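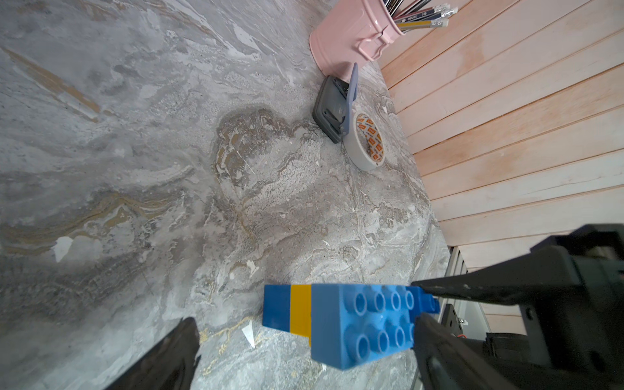
블록 보관 및 세척 기준 문의 (교구 관리 게시판)

작성자: 햇살반담당
분류: 교구 관리 / 영아용 대형 블록
댓글 7

안녕하십니까. 하톤(Hatton) 어린이교육센터에서 교구 관리를 맡고 있는 햇살반담당입니다. 10월 교구 점검을 앞두고 대형 블록의 분류 및 보관 기준을 정비하고자 회원 여러분의 의견을 구합니다.

현재 본 센터의 블록 보유량은 172개이며, 세 개 반이 공동으로 사용하고 있습니다. 그동안은 활동이 끝나면 조립된 상태 그대로 바구니에 넣어 왔습니다. 진한 파란색과 노란색, 하늘색 블록을 나란히 붙여 둔 것처럼 색과 크기가 섞인 덩어리가 그대로 다음 반에 전달되는 경우가 많았습니다. 이에 따라 다음 사항을 검토하고 있습니다.

1. 정리 시 모든 블록을 낱개로 분리할 것인지 여부
2. 색상별 분류와 크기별 분류 중 어느 쪽을 원칙으로 할 것인지
3. 세척 주기 및 건조 방법

다른 기관에서 운영 중인 기준이 있으시면 공유해 주시기 바랍니다.

댓글 1
작성자: 교구실_코티안

코티안(Kotian) 분원의 기준을 말씀드립니다. 저희는 전량 분리를 원칙으로 합니다. 결합된 상태로 보관하면 맞물린 면에 이물질이 남아 있어도 확인할 수 없습니다. 분류는 크기별로 합니다. 돌기가 네 개인 정사각형 블록과 여덟 개인 직사각형 블록을 각각 다른 통에 담고, 색상은 구분하지 않습니다. 영아반에서 색상별 분류까지 요구하면 정리 시간이 지나치게 길어집니다.

댓글 2
작성자: Duyên Tạ

의견이 다릅니다. 저희 기관은 색상별 분류를 시행하고 있으며, 정리 시간이 문제가 된 적은 없습니다. 만 두 살 전후의 영아에게는 크기보다 색상이 먼저 구분되는 기준이라고 판단하고 있습니다. 정리 활동 또한 일과의 일부이므로 소요 시간만을 근거로 기준을 정하는 것은 적절하지 않다고 봅니다.

다만 전량 분리에 대해서는 동의합니다. 두꺼운 블록이라도 여러 개가 단단히 맞물려 있으면 영아가 스스로 떼어 내기 어렵습니다. 교사가 분리한 뒤 영아가 통에 담는 순서로 진행하시기를 권합니다.

댓글 3
작성자: 교구실_코티안

말씀하신 취지는 이해합니다. 그러나 색상별 분류는 색상의 종류가 적을 때에만 유지됩니다. 저희도 처음에는 색상별 통을 두었으나, 하늘색을 파란색 통에 넣을 것인지를 두고 반마다 처리가 달랐습니다. 흰색과 미색도 마찬가지입니다. 크기 기준에는 그러한 해석의 여지가 없습니다.

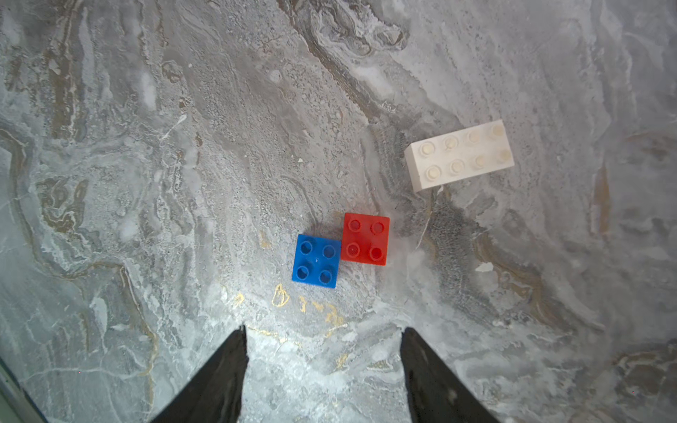
또한 정사각형 블록만 따로 모아 두면 수량 확인이 수월합니다. 지난 점검에서 저희 분원의 정사각형 블록은 49개로 집계되었고, 대장과 대조하는 데 문제가 없었습니다. 색상별로 보관하던 때에는 매번 통을 전부 비워야 했습니다.

댓글 4
작성자: 블록장부

두 분의 의견에 덧붙여 세척에 관하여 말씀드립니다. 저는 교구 소독 일정을 담당하고 있습니다.

돌기 안쪽이 오목하게 파인 블록은 세척 후 물이 고이기 쉽습니다. 헹군 다음에는 돌기 면이 아래로 향하도록 하여 물을 빼고, 이후 뒤집어서 안쪽까지 말려 주십시오. 돌기 윗면이 막힌 블록은 이 부분에 물이 고일 염려가 적으나, 밑면 안쪽은 동일하게 확인하여야 합니다. 저희는 선반에 펼쳐 놓고 60분 경과 후 한 차례 뒤집습니다.

먼지만 묻은 경우에는 전체 세척을 하지 않고 마른 천으로 닦습니다. 주기는 영아반 주 1회, 유아반 월 2회입니다.

댓글 5
작성자: Kristýna Kubíček

건조대와 관련하여 문의드립니다. 저희는 프라톤(Praton) 건조망을 사용하고 있는데, 블록을 겹쳐 올리면 가운데 부분의 건조가 늦습니다. 대리석 무늬 탁자 위에 수건을 깔고 펼쳐 두는 방법도 무방한지요. 현재 작업대로 쓰는 탁자가 그러한 종류입니다.

한편 회색 무늬가 복잡한 탁자에서는 미색 블록이 눈에 잘 띄지 않는다는 점도 참고하시기 바랍니다. 수량을 확인하실 때에는 단색 매트를 까시는 편이 정확합니다.

댓글 6
작성자: 블록장부

수건을 사용하셔도 무방합니다. 다만 젖은 수건은 중간에 교체하여 주시고, 탁자 표면의 물기도 함께 닦아 주십시오. 매트에 관한 의견에는 이견이 있습니다. 매트를 추가하면 매트 또한 세척 대상이 됩니다. 저희는 쟁반에 열 개씩 올려 확인합니다.

댓글 7
작성자: 햇살반담당 (글쓴이)

상세한 답변에 감사드립니다. 내부 협의를 거쳐 다음과 같이 시행하기로 하였습니다.

- 활동 종료 후 전량 낱개 분리
- 보관은 크기별을 원칙으로 하되, 영아반 정리 활동 시에는 담당 교사의 재량으로 색상별 분류 허용
- 세척 주기 및 건조 방법은 블록장부 님의 기준을 준용

Duyên Tạ 님께서 말씀하신 색상별 분류는 한 개 반에서 시범적으로 운영할 예정입니다. 하늘색 블록은 파란색 통에 포함하기로 하였으며, 흰색과 미색은 한 통에 담습니다. 보관통 라벨 양식이 필요하신 분은 댓글로 요청하여 주시기 바랍니다.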